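14th March, Sat. Notebook, prop table

Just me and Rocío in today. Wanted the kitchen set sorted before Monday, got most of it done, not all.

Washed everything first. Warm water, dish soap, soft sponge. The stuff from the Potstead box was greasy again, think thats the plastic itself and not dirt. Banana peel is the worst for it, holds lint in the folds. Rinse twice.

Weighed the ketchup bottle, 600 g with the fill in. Demetrio wants it lighter. Told him I can empty it but then it rolls off a flat plate if you so much as bump the table. Left it full for now. Label is still stuck down OK, one corner lifting, rubbed it flat with a thumbnail. Do NOT soak the bottle.

Strawberries - green top on the bigger one was loose, reglued, clamped it 20 min with a clothespin. Held when I tugged it. The orange slice has a scuff on the rind side, leaving it.

Dishes. The see-through green one is my favorite of the lot but it shows every fingerprint. Dry with the lint free cloth, not paper towel. Araceli calls it a bowl, I've been writing plate, inventory says "dish". Going with dish from here on. Blue bowl fine. Light green pot fine too, tiny chip under the rim you only feel with a finger.

Layout: ketchup goes lengthwise on the gray one, fruit next to it, big green dish in the middle of the table, banana peel on its own out in the open. Blue and light green pieces together down the far end. Rocío wanted the fruit in the blue bowl. We tried it, looked crowded, took it out again.

Table top wiped with the citrus spray, it streaks so go over it dry after. Crumbs get in the screw holes, toothpick works. Should really find plugs for those - Carretero might have some, ask when they open. Order ref for the last lot was 3787 if they want it.

Layout as of this afternoon:

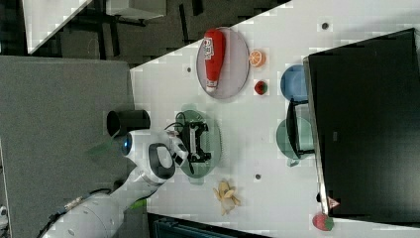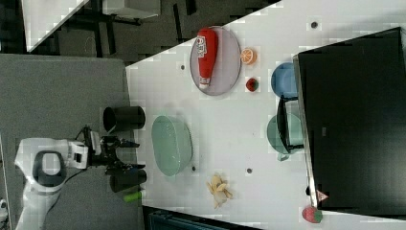 Still to do
- pads under the blue bowl, it slides
- second banana peel?? Rosalía said she had a spare at home, remind her
- new lint free cloths, down to 8 and half of them are gray by now
- tape outline for the ketchup plate so it goes back in the same spot. Use the low tack stuff, the other one left gunk last June and I spent a whole morning on it w/ rubbing alcohol

Max B. has the key to the cabinet and isnt in til Tuesday, so the spare props are in the Uter crate under the bench. Lid doesnt shut all the way, dont stack on it.

Rocío locking up. Rest Monday.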